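首页 | 项目进展 | 资助方专区 | 往期报告 | 联系我们

2025年11月10日
文:社区旧物修补项目负责人

又到交作业的时候了。上一份报告写得像流水账,被你们批评数字太多、人味太少,这回我就放开了聊,账目表另外发,大家对着看就行。

先说进度。Bruvine这边的修补铺子一共开了14场,比申请书里写的多出3场,都是街坊催出来的。原本打算一个月集中做两回,后来发现大家手里的破东西攒不住,伞骨断了、书脊开了、毛衣袖口脱线,谁也不愿意等半个月,于是我把场次拆小,改成下午开门、天黑收摊。拆小以后我确实累一点,但排队的情况好多了,以前有人在门口站一个钟头,现在基本坐下就能动手。

收进来的东西里,书和衣服最多,这跟我当初猜的完全不一样!申请书里我信誓旦旦地写“以小家电为主”,还为此多报了一笔焊台的钱,结果焊台大部分时间都在柜子里睡觉。我想把剩下的那部分预算挪去买装订线、书布和织补用的羊毛线,金额不大,具体几行在账目表最下面,麻烦你们看一眼能不能批。要是流程上必须走变更申请,也请直接告诉我用哪张表,我上次填错了一张,来回折腾了快两个礼拜。

修成的比例嘛,登记在册的旧书有90本,交还的是43本,剩下的还在等材料或者压着胶。我知道这个数字放在表格里不太好看,可旧书真的急不来,糨糊没干透就翻,第二天准裂。有几本是家传的菜谱和相册,纸都脆了,我宁可慢慢补,也不敢图快。预计下一期报告之前能再还掉一大批,到时候我把登记簿一并复印给你们。 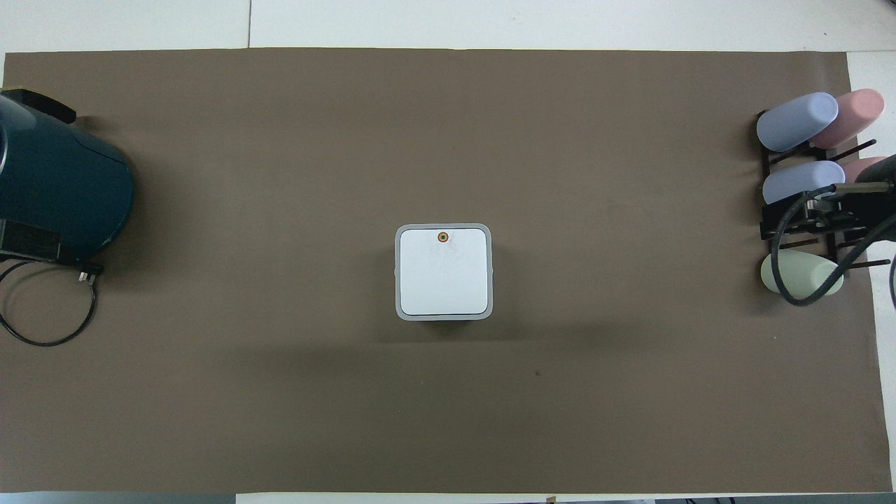
桌上铺着棕色的纸。
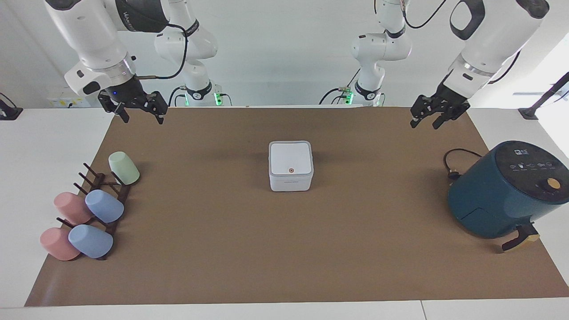 再说教学这一块。申请书里答应要办的入门课,已经开了两门,一门是线装和换书脊,一门是补袜子补毛衣。补袜子那门居然更抢手,来的人年纪跨度特别大,有穿校服的,也有自带老花镜的。我原先准备的讲义太长,第一次课讲了快半小时大家还没摸到针,底下已经有人打哈欠了。第二次我就先发针线,边做边讲,气氛一下子活了。讲义现在压缩成正反面一张,字也放大了,印费反而省下来一些。

合作方面,Nasteo答应继续供布头,都是裁剪剩下的边角料,颜色杂,但料子很好,拿来做书衣正合适。运费之前说好一人一半,这一期他们主动全包了,我已经写了感谢信。Nghiêm面包店把门口的公告栏让出一块给我们贴时间表,效果比我在网上发十条消息都强,好多新来的人都说是买面包时看见的。Gruria那边的场地谈得慢些,他们希望我们带着自己的保险过去,我正在问价,问到了再报给你们,这一期先不占预算。

也有没做好的。冬天铺子里冷,糨糊干得慢,晚上温度一降,压在板子底下的书第二天摸着还潮。我试过把它们挪到里屋,地方又不够摆。另外登记簿还是手写的,有两回把取件日期记串了,人家白跑一趟,我挺过意不去的,当面道了歉,还把他们的活儿提到了前面。现在改成一式两联,取的时候对编号,暂时没再出过岔子。

接下来到年底,我想做三件事:把积压的书往前赶一赶,给换书脊的课加一次复习(好几个人回家自己做,胶水糊了一手,跑来求救),再办一个小小的交换日,让修好了又没人要的东西找到新主人。交换日不需要另外拨款,桌椅都是现成的,茶水我来煮。

最后还有一个请求。按合同,下一笔款要等你们看完这份报告才拨,可羊毛线的供货商要求先付后发,年底涨价的风声也挺大的。如果方便,能不能在11月里先给个口头答复?哪怕只批羊毛线这一项也好,我就能先把订单下了。票据我都按编号夹好了,随时可以来翻,来的话提前说一声,我把炉子烧上。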